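Jirnley Robotics Club Forum > Student Projects > Hand-held gripper, pads wearing out already??

solderdrip
Posted Saturday 9:40 pm

ok so quick background. school club, we're doing the pick and sort project for the Drenduscombe meet in March. Two hand-held grippers, we record people doing the pick by hand then train on that. Got 130 recordings so far, want a lot more.

Problem is the pads. The rubbery ones on the inside of the fingertips. They're getting chewed up along the top edge and the left one has a little frayed bit hanging off the bottom. Linkage feels fine, opens and closes ok. Just the pads.

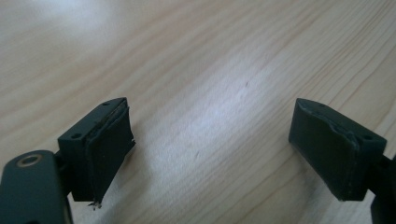
Team is split. Half want to swap both pads now, half say leave it til after the meet so all the recordings match. I'm in the swap camp but I don't want to bin 130 recordings. Anyone been through this?

kettlebot
Posted Saturday 9:58 pm

swap them. top edge is peeling, it'll only get worse. we ran ours way too long last year and lost grip on anything smooth. bottle caps just shot out sideways

mm_per_rev
Posted Saturday 10:11 pm

Disagree. If the pads are in view in your recordings then the model has seen worn pads 130 times. Put new ones on and now it sees something different AND the grip is different. Finish the set first.

kettlebot
Posted Saturday 10:15 pm

its a rubber pad. model isn't going to care what a rubber pad looks like

mm_per_rev
Posted Saturday 10:19 pm

Ours did. We changed pad color halfway thru and success went from 20 out of 40 to basically nothing. Took us 3 weeks to work out why.

kettlebot
Posted Saturday 10:22 pm

color is not wear tho. and 20 out of 40 wasn't great to start with lol

solderdrip
Posted Saturday 10:30 pm

ok play nice. same color pads if we swap, we have a spare set from the Tirer kit. Same thickness I think?? will measure

also forgot to say, the second gripper has the same wear but less. that one mostly gets used by the younger kids

looseferrule
Posted Saturday 10:47 pm

Mentor for the Lowther team here. Couple things.

Check how the pad is bonded before you pull anything. On ours you had to warm the glue first, one student went at it with a screwdriver and gouged the block. Print a spare block before you start, much less stress.

Trim the frayed bit tonight whatever you decide. Small scissors. It can catch on stuff and then the whole pad starts to go.

And your table is throwing a lot of glare right between the fingertips. That would bother me more than the pads. Put a matte cloth down or move the lamp.

solderdrip
Posted Saturday 10:55 pm

huh. been staring at the pads so long I never even looked at the table. is glare bad enough to matter? all 130 were done on that table

looseferrule
Posted Saturday 11:02 pm

Depends what you're picking. Dark parts, probably fine. White or shiny parts can wash out. Go look at a few recordings and see if you can find the part by eye in every one. If you can't, don't expect the model to.

mm_per_rev
Posted Saturday 11:06 pm

Agree on the glare. Still say don't touch the pads mid set.

kettlebot
Posted Saturday 11:09 pm

still say swap. do 40 new ones with fresh pads, mix them in with the old, train on both. then it's seen both and you can stop arguing about it

mm_per_rev
Posted Saturday 11:14 pm

...ok I could live with that. Label which is which though. Seperate folders. You will forget.

solderdrip
Posted Saturday 11:20 pm

yeah think thats the plan. trim tonight, print a spare block, swap pads on one gripper and do 40 on a cloth. Then train with and without the new ones and compare

one more q for looseferrule, hair dryer ok for the glue or do we need the heat gun? school won't let us use the heat gun without a teacher in the room

looseferrule
Posted Saturday 11:31 pm

Hair dryer, low setting, go slow. Keep it moving, printed blocks go soft faster than you'd think. If it fights you, stop and warm it again.

tapeandhope
Posted Saturday 11:44 pm

following, our pads look worse than yours and we havent even started recording

solderdrip
Posted Saturday 11:52 pm

lol post a pic. spare pads measured, they're a hair thicker than what's left of the old ones. gonna redo the open/close calibration after the swap and I'll put the results in this thread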